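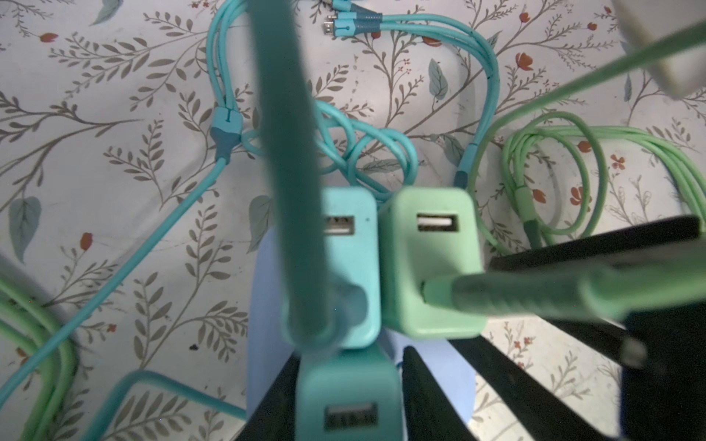 I have a grumble about rulebooks, and it starts with cables.

Last December I was asked to help write the house rules for a tidying project at Ondside, where we teach robot arms to sort the sort of stuff that lives in kitchen drawers. Chargers, leads, adaptors, the lot. I'd done years of warehouse work before that, so I thought I knew what a good set of rules looked like. Boxes are lovely to write rules for! A box has a top and a bottom, and when you pick it up the rest of the shelf stays where it was.

A charging lead is another matter. You tug one end and something at the far side of the table sets off after it. Put a mint green one next to a turquoise one, give them a loop or two each, and I have to follow the line with my finger to tell which is which (I still get it wrong, and I've had fifty years of practice with my own eyes). And yet the standard we'd been handed, a very handsome thing written for a product called Statwood, had a single sentence about cables. It said they should be "secured or removed before operation". Well, yes. If somebody had already secured or removed them I wouldn't need a robot.

My view is that too much of our good practice is written for the table we wish we had. We clear the surface, put down a plain mat, lay out three neat objects with a hand's width between them, and then write the rules around that. Everything passes. Then the arm goes to a real home, where there's a flowery cloth with little red and orange bits all over it, and the chargers are huddled together like sheep, and half the rules have nothing to say.

So we tried writing them the other way round. We kept a log of 1,385 attempts on messy tables, and I read every one of the notes over a fortnight, mostly with toast. I'm glad I did, though I wouldn't want to do it again. In 81 of them the note said the arm had carried on pulling when a lead was caught on something. That's a small share and you could argue it away – plenty of people in the office did – but those were the ones where things ended up on the floor, or a plug got yanked sideways. I wouldn't have that in my kitchen and I don't see why anyone else should.

Out of all that came the rules I'd fight for. They're dull, I warn you.

- If a lead goes tight, stop. Don't pull harder to find out why.
- Hold the plug or the block, never the thin part of the cable.
- If you can't tell which lead belongs to which plug, move one thing a little, look again, and only then choose.
- Anything plugged into the wall is left alone until a person says otherwise.
- Test on patterned cloth as well as plain.

The third one caused the most bother. The Pluvico people, who supply our software, felt it made the arm look dithery. It does! It nudges a charger, has a think, nudges again. On a demo day that's painful to sit through, and I do understand that whoever is selling the thing wants it brisk. But I dither over a knot of cables too, and I'd trust a dithering helper well before one that grabs and hopes.

The last one sounds fussy and I nearly dropped it. A teal leaf on a tablecloth is a daft thing to put in a safety document. Still, when the leads are teal as well I think it has earned its line, and I'd add stripes and gingham if I had my way.

There's a fair case against me. Rules drawn from mess are untidy to read and they're a pain to check. Nishad, the other site on the project, runs the plain mat version and can compare one month with the next without any arguing, whereas our tables are never laid out the same way twice. They asked us for 2,000 matched trials before they'd take our rules on, and I moaned for a week, and they were right to ask. We're not there yet. I'd keep the plain mat for measuring, too. I only object when it's the whole exam.

What I'd like from the next version of the standard is 2 pages on soft, bendy, tangled things, written by people who've had to sort them out. I've sent in my draft, with the cable rules at the front. If you've got a drawer at home that would beat them, I'd love to hear what's in it.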